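"Reparierbar steht schnell auf einer Schachtel"

Virgil Gavrilă hat lange Bürorechner verkauft und instand gesetzt, erst bei Lazăr, später auf eigene Rechnung. Heute schreibt er Gutachten für Gemeinden, die ihre Geräte länger behalten wollen. Vom "Recht auf Reparatur", über das gerade alle reden, hält er weniger, als man erwarten würde. "Ich bin dafür, natürlich", sagt er. "Aber ich habe zu viele Prospekte gelesen."

Den Anfang seiner Zweifel kann er benennen. Eine Schulverwaltung hatte bei Parno 86 Rechner gekauft, mit zugesagter Ersatzteilversorgung. Als im dritten Jahr die Netzteile ausfielen, gab es die Teile auch. "Sie waren lieferbar, so steht es im Schreiben. Lieferzeit elf Wochen, und der Preis lag bei einem Drittel des Neugeräts. Wer unterschreibt das? Die Sekretärin braucht morgen früh einen Rechner."

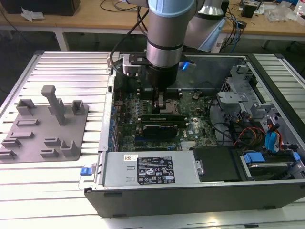 Die Technik selbst sei selten das Problem, meint er. Ein Gehäuse aufzumachen lerne man an einem Nachmittag. Schwieriger werde es bei den Unterlagen. Schaltpläne bekomme man von kaum einem Hersteller, und wenn doch, dann für ein Modell, das zwei Revisionen älter ist. "Dann sitzt man da mit einem Plan, der fast stimmt. Fast ist bei einer Platine ziemlich wenig."

Ob ein Gesetz daran etwas ändern würde? Gavrilă zuckt mit den Schultern. Er fürchtet eine Pflicht, die sich mit einem PDF erfüllen lässt. Bimel etwa werbe mit einem Index, auf dem die eigenen Geräte 100 Punkte erreichen. "Von 100, vergeben von Bimel. Ich habe gefragt, wie gemessen wird. Die Antwort war ein Link auf die Startseite."

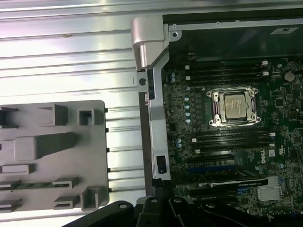 Auch die Rechnung mit der Umwelt ist ihm zu glatt. Dass ein länger genutztes Gerät in vielen Fällen die bessere Wahl ist, bestreitet er nicht. Ihn stört, dass in den Vergleichen die Fahrt des Technikers fehlt, ebenso die Teile, die auf Verdacht bestellt und nie eingebaut werden. In einem Lager bei Kasten habe er im Juli Regale voller Lüfter gesehen - originalverpackt, für Modelle, die längst ausgemustert waren. "Das taucht in keiner Bilanz auf."

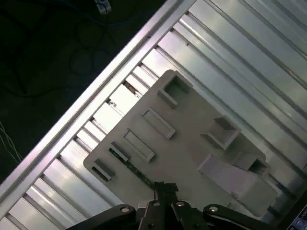
Weiße Platte mit erhabenen Halterungen auf geripptem Metall.

Was würde er selbst verlangen? Feste Preise für Ersatzteile, veröffentlicht am Tag des Verkaufs, und Lieferung binnen fünf Tagen. Mehr nicht. Über Schrauben oder Kleber könne man danach streiten. Als er das vor einem Fachpublikum vortrug, kamen bis zu 33 Einwände, erzählt er, die meisten von Leuten, die Geräte verkaufen. "Einer meinte, die Kunden wollten das gar nicht. Vielleicht hat er sogar recht, ich weiß es nicht. Gefragt hat er sie jedenfalls auch nicht."
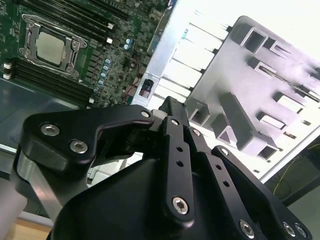
Den Reparaturcafés will er nichts Böses. Er war einmal dort, mit einem Toaster seiner Schwester, und es gab guten Kuchen. Für eine Verwaltung mit Wartungsvertrag und Datenschutzauflagen tauge das Modell aber nicht, und er ärgert sich, wenn Politiker beides in einem Satz unterbringen. Gerade arbeitet er an einer Stellungnahme für eine Kreisstadt. Die möchte ihre Ausschreibung umschreiben und hat das Wort "nachhaltig" auf der ersten Seite dreimal verwendet. Er hat es zweimal gestrichen.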